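We use cookies to improve your visit. By continuing you accept our cookie policy.

The rotary phone is not coming back

By Flynn Pomare

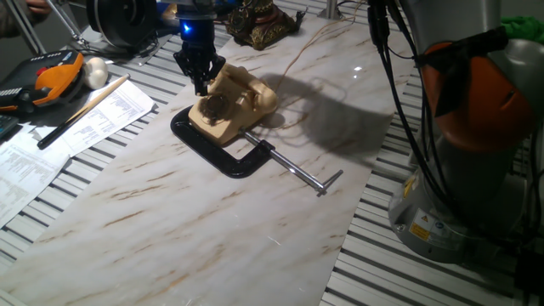 Every few months somebody tells me the old dial telephone is having a moment. The last one to try it on was a stallholder at the Saturday market in Pludamberg, who wanted $168 for a cream desk model and couldn't say if it worked. "It's for the look," he told me. Fair enough, but then call it an ornament and price it like one.

I grew up with one of these in the hallway. The dial was slow. If your finger slipped on the last digit you started again from scratch, and a number full of nines and zeros was a chore. The cord reached as far as the kitchen door, so every call I made as a teenager was heard by my whole family. I don't remember any of us finding that charming.

The case for the revival is that a plain phone cures us of the other kind. I have my doubts. The people I know who bought one still carry a mobile in their back pocket, and the cream phone sits on a sideboard gathering dust in its finger holes. One neighbour paid Burnex, the repair shop, $510 to have his rewired. He has had two calls on it, both from me, both to see if it rang.

I will grant the handset. It has some weight, it fits between ear and shoulder, and hanging up on someone with it is a real pleasure – no glass screen gives you that. They were also built to be opened up and fixed, and I'd like to see that habit return before the dial does.

But if you want fewer interruptions at home, put your mobile in a drawer at dinner. It costs nothing and goes with any colour of sideboard.

Contact us | Copyright Satach Media | Back to top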